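Consumer Electronics Markets
Unit 4: How carrier channels shape the price of a mobile device
Notes prepared by Mỹ Huỳnh

Read before the seminar. The worked figures use the Widano tablet case from the course reader.

4.1 Terms

List price: the price the maker publishes for a device sold without a contract. Also called the unlocked or SIM-free price.

Upfront price: what the customer pays on the day at a carrier's shop. It may be nil.

Subsidy: the difference between what the carrier pays the maker and what the customer pays upfront. The carrier expects to recover it from the monthly charge.

Lock: a software restriction that ties the device to one network. Locks are applied at the carrier's request and are normally removed on payment of a fee or at the end of the term.

Term: the minimum length of the contract, in months.

Students often use "subsidy" and "discount" as if they were the same. A discount lowers the total paid. A subsidy moves part of the payment to a later date, and the total may well rise.

4.2 Why the price is announced late

A maker selling through one carrier can settle the retail price in a single negotiation. With several carriers the maker has a list price in mind, but each carrier sets its own upfront price and its own tariff. If the maker publishes early, the figure becomes the ceiling for every later talk. Carriers that have not yet signed will ask for terms at least as good as those implied by the published number.

Retailers may post a placeholder price so that the product page can take orders. Placeholder prices are usually set high, as the retailer can lower the charge before dispatch without complaint but cannot easily raise it. Treat them as weak evidence. In the Widano case the placeholder stood well above the final list price and was withdrawn after the carriers published theirs.

4.3 Worked case: Widano tablet

The Widano is made by Brurnano and sold in two ways.

Route A. Unlocked, from the maker's own shop, for £300. Data is bought separately on a rolling plan from Hầu at £4 a month.

Route B. From the carrier Widham, for £114 upfront, with a term of 24 months at £12 a month. The same data allowance is included.

Total cost over 24 months:

Route A: 300 + (24 x 4) = £396
Route B: 114 + (24 x 12) = £402

The two totals are close. The difference of £6 is small beside the difference in timing: under Route B the customer keeps £186 on the first day and repays it over two years.

To find the implied cost of the credit, take the extra monthly payment under Route B, 12 - 4 = £8. Over 24 months this comes to £192, against £186 deferred. The implied charge is £6 on a balance that falls each month. This is cheap borrowing by the standard of store credit, provided that the customer would have bought the data plan in any case.

4.4 When the result changes

The comparison above assumes that data is used in every month. Many tablet owners use the device mainly on a home wireless network. A customer who buys no mobile data at all pays £300 under Route A and still pays £402 under Route B.

Resale matters too. An unlocked device can be sold to a user of any network. A locked one is worth less to the buyer by at least the unlocking fee. 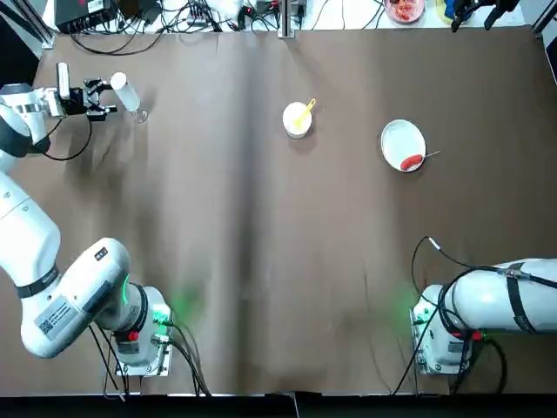 Early exit should be handled with care. Widham asks for the remaining monthly charges in full, so leaving after month 12 costs a further 12 x 12 = £144 and saves nothing. Under Route A the data plan may be stopped at a month's notice.

4.5 The carrier's side

Brurnano sells the Widano to Widham at a wholesale price of £261. Widham receives £114 on the day of sale, so the subsidy is £147. The monthly charge of £12 includes the cost of carrying the data, which the case puts at £2. The remaining £10 goes towards the subsidy, and it is recovered during month 15. Everything after that contributes to overheads and margin.

Tax, returns and bad debt are left out. Adding them moves the break-even month later.

4.6 Exercises

1. Find the break-even month if the wholesale price rises to £300 and all other figures stay the same.

2. A customer expects to use mobile data in eight months out of 24. Compare the two routes.

3. Widham proposes a term of 18 months at £15 a month, with the same upfront price. State whether the customer's total goes up or down, and by how much.

Show all working. Answers to the nearest pound are sufficient.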